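Flillulia opens its evening walking route in Taridlow this November

By Do-yoon Seol
November

Hi, it's Do-yoon from Flillulia, and I finally get to share some news!

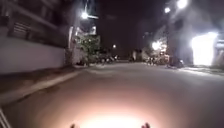 We've been planning a night walk through Taridlow since spring, and the first one sets off on Tuesday at 8 p.m. I grew up near here and I still think a wide road after dark is one of the nicest places to stretch your legs (my sister disagrees, loudly). You get the night air, long plain walls, big old buildings you never look at in the daytime, and time to talk.

The full loop has 13 stops and takes a bit over an hour if you don't dawdle. I dawdle. Groups are capped at 20 people, and we'd like you at the Suvora gate 15 minutes early so everyone can get a paper map and a reflective armband. Flat shoes, please!

More than 1,497 of you answered our survey last winter, and what you asked for most was something free, slow and close to home. So it's free, it's slow, and Gudeta, the tea shop at the last stop, is staying open late for us with ginger tea and those little sesame buns.

Dogs are welcome on a short leash. If it pours, we'll move to the following week and put a note on the gate by lunchtime.

To save a spot, stop by the Flillulia front desk or leave your name at Gudeta.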